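**Hand wraps bunching up between the knuckles, what am I doing wrong?**

plerkeck682, 07/02/2019

So I started boxing classes at the Carnegie gym this spring and I love it, but I cannot get my wraps right. By the second round on the heavy bag there's a big lump of cloth between my fingers and my thumb loop has gone slack. I'm using the 180 inch stretchy kind and I do three passes around the wrist, then the knuckles, then between the fingers. I have my first sparring day in September and I'd love to have this sorted by then!

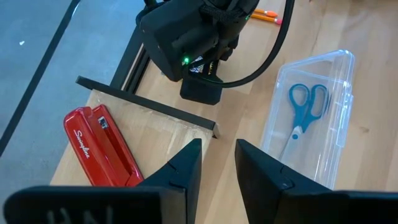
My gloves are 14 ounce Vevards and they were snug even before I switched to longer wraps, so maybe that's part of it? I do all my wrapping at home before class, and I roll the wraps out first on a table like the pale wood one up there, with the grain showing, to get the creases out. They go on flat. They just don't stay flat. Do I pull tighter, or buy different wraps, or what?

**Zusuron**

You're probably pulling too tight between the fingers and not tight enough at the wrist. Spread your fingers wide the whole time you wrap. Go around the wrist once more than you do now and the knuckles 2 times, then do the finger passes, then LOCK them with one more trip around the knuckles. That last one is what most beginners skip (I skipped it for a year). Also check the glove. If you have to shove your hand in, the glove is dragging the cloth out of place and no wrapping trick will fix it.
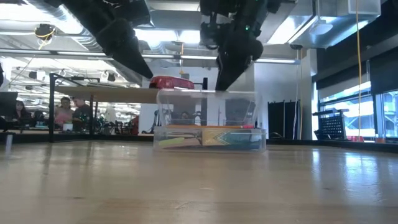 **bagwork_2968**

Agree on the glove part, mine did the same thing until I went up a size. I don't agree about the extra wrist pass though, I run out of wrap. Just get gel ones lol. Or ask your coach to do one hand and copy it on the other, took me 6 classes to get it.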